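Clenero Café Tables

README, updated Tuesday, September 2, 2025

What's in here

Clenero is a small collection of pictures and notes on what ends up on café tables: the mats, signs, cards, flowers, books, and all the little things people set down next to them. I started it because I love how much goes on across one round tabletop, and it kept growing! The current release has 1000 pictures from 4 cafés, with the notes kept as plain text files next to them.

The tables

Round wooden ones only, for now. Some have a pale finish and some show a lovely golden-brown grain, and I've kept both under the same tag (round_wood). Chairs get their own tag when they're in view, and so do vases.
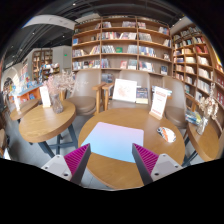 Signs and cards are tagged separately. A sign is anything with printed text that stands in a base or holder; a card is anything propped up without one. Botond Medve went back over the whole August batch with that rule and fixed 37 labels, which made the search so much nicer to use. If you find one we missed — and you probably will — please open an issue with the file number.

Small objects

This is my favorite part of the set! Mice, mats, leaflets, books and magazines all count. Patterned objects get a "graphic" tag plus their main colors, so a white mouse with an orange side band is listed as mouse, graphic, white, orange. Soft color fades, like pink going into light blue, are tagged "gradient."

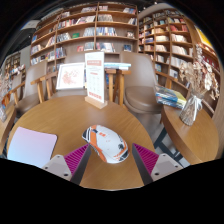
Known gaps

- Sign text is often too small to read. Leave the text field blank and don't guess.
- Books in a stack are tagged once, as a stack.
- The Győri folder has 2 note files with the old tag names. The Udach folder is already converted.

Using it

Free for teaching, research, and hobby projects. Please credit Clenero. The tag browser is built on Clidetti, and setup steps are in the docs folder. New table notes are very welcome — start from template.txt and keep the tags lowercase.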